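Shelf Cell FAQ: Setup, Care and Repair
Namari test floor, Turnonska building
Revision of February 2, 2020. Maintained by Tetsuya Imai.

These questions come from people who have taken over the shelf cell for a shift. For the first build of the cell, see the Pilholm installation notes.

Where does the robot stand at the start of a run?
On the floor mark, square to the shelving, with both arms down. The mark is set so that the head camera sees the full width of the middle shelf. If the mark has lifted, measure 1380 mm between the outer shelf uprights, find the center, and lay new tape from there. Do not place the mark by eye.

How do I check that the shelf is where the software thinks it is?
Run the Yagi shelf check from the console. It asks for one touch at each end of the front edge and one in the middle. An offset of 3 mm or less is accepted and stored. Above that, move the shelving back to its marks and run the check again. Do not store a larger offset to save time. The arm will use it on every shelf, and the error grows with height.

The check fails at one end only. What is wrong?
Usually the shelving has turned a little, most often after cleaning. Loosen the floor clamps, line up the feet and tighten. If it still fails, look at the front edge strip. A strip that has come up at one end gives a false touch.

Why does the camera lose the shelf edge?
Glare. The white edge strips and the metal rim reflect the ceiling lights. Lower the exposure one step in the camera page and repeat the shelf check. If that does not help, switch off the light row nearest the shelving. Wipe the camera window with a dry lens cloth before changing any settings.

How should the stock be arranged?
For calibration, upright, labels forward, with a finger's width between cans. For grasp trials, follow the trial sheet. Some sheets call for cans lying down or leaning, and these should be left as set. Replace any can with a dented wall. A dented can gives a false grip reading and the trial has to be thrown out.

How much grip force should I use?
The scale in the hand page runs from 0 to 100. Start cans with plastic lids at 13. Raise it one step at a time if the can slips during the lift. If the wall flexes, go back down. Bottles have their own profile; do not copy the can values to it.

Where on the can should the hand close?
The default grasp point is mid-height. The upper grasp, just under the lid, is used when the neighbors are too close for the fingers to pass lower down. Select it by hand in the trial page. The software does not choose it for you.

How are the arm cables looked after?
Look at the loop at each wrist before power-up. It should hang free and should not be pulled tight when the wrist is turned to either limit. Move each wrist through its range by hand with the drives off. Replace the sleeve if the inner wires can be seen. Do not shorten the loop with ties, as this moves the bend to the connector.

A finger is slow to close. Can I fix it on the floor?
Partly. Power down, clean the finger joints with the soft brush, power up and run the hand test. If the same finger fails twice, remove the hand and log it for the bench. Do not oil the joints.

May I stand near the robot while it works?
Only the operator, on the side away from the moving arm, with the stop button in hand. Keep clear of the reach of both arms. The idle arm can move without warning to keep balance.

What does a reach look like on the top shelf and on the can row?
Top shelf first, then a red can gripped under its lid.
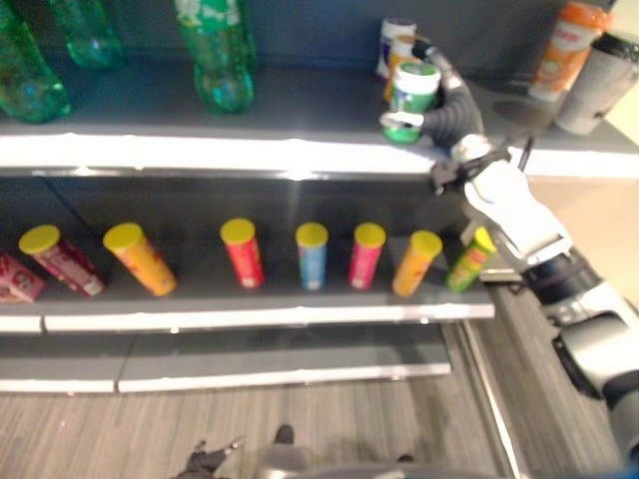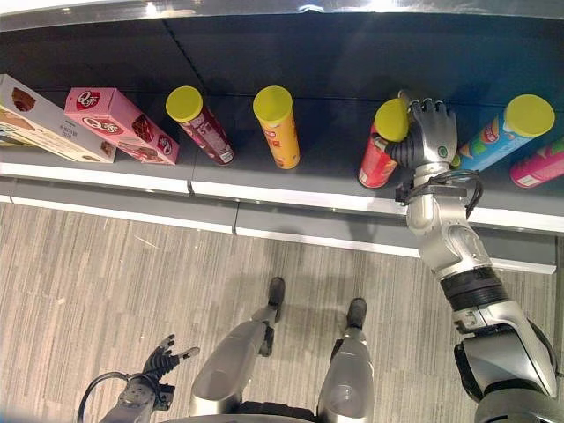 Reader comments

Tomoyo Sakai: The answer on grip force should say that the value is stored per hand. I swapped a right hand after the finger test failed and the new one came up with its own default, which crushed the first can. Please add a line telling people to read the hand page again after any swap. Also, the shelf check has to be repeated after a hand change, and the page does not mention that either.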